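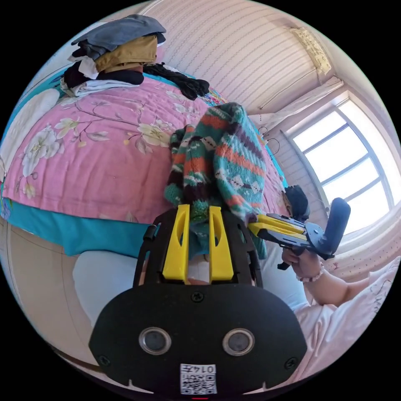

A patterned knit sweater in teal green, coral orange, dark brown and white.

Zinthorpe, Friday, April 22, 2022

Trindotari Clothing Exchange is moving to a bigger home, and we could not be happier to share the news with all our neighbors!

The new shop opens in May on Skov Street, next to the old Prudinard bakery (many of you will remember the cinnamon rolls). Last year our customers traded 3,545 pieces of clothing over two rather crowded counters, and we have wanted more elbow room for a good long while.

The new place has three fitting rooms, a proper children's corner and a long table for mending nights, which will carry on every other week just as before. Bring clean clothes in good shape, take home what you like, and stay for coffee if you have the time.

Trading stays free for Zinthorpe residents, and cards from the old shop will still be good. Opening hours will be posted on the door.

Press questions may be left at the Trindotari front desk.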